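Light in Rooms: Notes for Session 2
Short course in looking at everyday buildings
Tutor: Marijke Hermans

Before we start

Welcome back! Last time we walked round the outside of the old Kaltance dairy and talked about walls, and I was so pleased with the drawings people brought in afterwards. Tonight we go indoors and talk about light, my favourite part of the whole course. If I run over, please stop me.

These notes cover more than we'll get through in the session. Read the part on windows first if you are short of time. The exercise at the end is for next session and you do need to do it, even badly.

What we mean by daylight

When people in the building trade say daylight they usually mean two things mixed together. There is sunlight, which comes straight from the sun, has a direction, throws hard shadows and moves across the floor during the day. Then there is skylight (the light, that is, and confusingly also the name for a window in a roof), which comes from the whole bowl of the sky, is soft, and changes much more slowly.

An overcast sky is brightest straight overhead and dimmer near the horizon, by a factor of nearly three. Keep hold of that, it explains so much! It is why a small window in the roof can do the work of a much bigger one in the wall. It is also why the top of a tall window is worth more than the bottom: a desk near the back of a room sees sky only through the highest bit of glass, if it sees any sky at all.

Try it when you get home. Sit at the back of your front room, put your head where a book would be, and look at the window. How much of what you see is sky, and how much is the house across the road? Move forward until the sky appears over the rooftops. The place where the sky first comes into view is called the no-sky line, and you can mark it on the floor with a bit of tape. On one side of the tape you will want a lamp for most of the winter. On the other you won't. I did this in my mother's flat and she left the tape down for weeks and moved her sewing table to the right side of it.

Windows: height, depth, side

The old rule of thumb is that useful daylight gets into a room to a depth of twice the height of the window head above the floor, sometimes a little more. A window whose top is at 2 metres gives you 4 metres of decent room. Push the head up to 2.5 and you gain another metre at the back, for a strip of glass hardly taller than a shoebox. Victorian school builders knew this very well and ran their windows right up to the ceiling, and then a later generation came along and hung false ceilings across them. I could cry.

A wide, low window gives a lovely view and a bright sill. A tall, narrow one reaches further in but leaves dark patches of wall on either side. Two windows on different walls are a wonderful thing, and I'd take two modest ones over one enormous one every time. With light from two sides, faces look softer, shadows fill in, and you can read people's expressions across a table. Light from one side only makes everybody look a bit stern.

Which way the window faces matters too. In our part of the world:

North: steady, cool, no direct sun except very early and late in high summer. Painters like it. Good for drawing rooms in the literal sense.

East: sun at breakfast, then quiet. Kitchens and bedrooms, if you are a morning person.

South: the most sun across the year. High in June, so a small overhang will shade it; low in winter, so it comes right in. The easiest direction to manage.

West: low afternoon sun that no overhang will stop. Beautiful for 20 minutes and then you are squinting. You need something upright, such as a shutter, a tree or a heavy curtain.

How bright is bright?

We measure the light falling on a surface in lux. A clear summer day outdoors may reach 100,000 lux. A living room in the evening might have 50 or 100, and we hardly notice the difference, because our eyes adjust so brilliantly. This is a nuisance for anyone trying to judge a room by eye. You walk in from the street and think it's gloomy, and after ten minutes you think it's fine.

Desk work is generally planned at 500 lux. Fine drawing or mending wants more, and I like 800 for anything with thin pencil lines. Older eyes need a good deal more light than young ones for the same task, so if you are setting up a room for a parent or grandparent, be generous.

Bart Hoekstra has kindly lent us his light meter, and we will pass it round during the break. Please take readings on the table top with the meter lying flat, and stand back so that you don't shade it. Write down the time and the weather beside each number or it won't mean anything next week.

Glare and contrast

A room can have plenty of light and still be horrible to sit in. Glare happens when one thing in view is far brighter than everything round it. A bare bulb at eye level will do it, and so will a small bright window at the end of a dark corridor. The eye sets itself for the bright thing and everything else sinks.

Some cures, cheapest first. Turn the desk so the window is to your side. Paint the wall round the window white, or at least the reveals (the bits of wall that turn in towards the glass). Splay those reveals if you are building from scratch, as they did in thick-walled farmhouses, so there is a middle step between the bright sky and the dim wall. And put a second source of light somewhere else in the room, even a small one.

Offices are good places to study all this because they tend to rely on overhead lighting for the whole day. Light from above is even on the desks, but it catches the tops of things. It picks out foreheads and noses, and leaves eye sockets and the undersides of shelves in shade. Pale floors and tables help a lot by sending some of it back up.
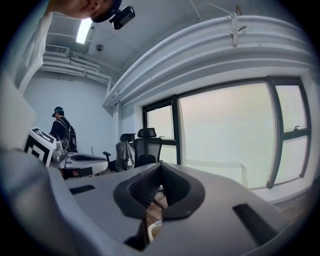
Surfaces do half the work

Every surface in a room either hands the light on or swallows it. Fresh white paint returns over 80 per cent of what lands on it. Pale wood might return 40, a mid-brown floor 20, dark carpet 5. Light in the back of a room has usually bounced several times, and each bounce takes its cut, so one dark wall costs more than you would think.

The ceiling is the surface that earns its keep. Keep it white or very nearly. After that comes the wall facing the window, then the floor close to the glass, where the light lands first and gets thrown up to the ceiling. Nathalie Aerts told us last time about a whitewashed yard outside her grandparents' kitchen that did exactly this job from the outdoor side. Ground-level bounce! I was delighted.

Gloss and matt behave differently. Matt paint scatters light in every direction and is restful. Gloss throws it off at one angle, so you get a bright streak from one chair and nothing from the next. For walls I'd go matt nearly always, with gloss on the window frames where a bit of sparkle is welcome.

Colour travels as well. Put a red blanket on the floor by a sunny window and look up at the ceiling. Friederike Mühlbauer has a green-painted courtyard wall opposite her bathroom and swears she looks ill in the mirror until noon.

Words to know

No-sky line: the line in a room beyond which no sky can be seen from table height.
Reveal: the side of a window opening, between the glass and the face of the wall.
Clerestory: a row of windows high in a wall, above head height.
Reflectance: the share of light a surface sends back.
Borrowed light: daylight reaching an inner room through an internal window or glazed door.

Exercise for next session

Choose one room you use every day. Draw a simple plan of it on squared paper, with the windows and the direction of north. Then visit it at three times in one day: 9 in the morning, noon, and late afternoon. Each time, shade in the dark parts of the floor with the side of a pencil and mark where the sun falls, if there is any. Don't tidy the drawing up. Add a line or two about where you would choose to sit at each visit.

If you can, find the no-sky line and draw that in too. Csenge Fekete has spare squared paper and tape if you need some.

Drawings to me by 4/15/23 please, on paper or as a scan.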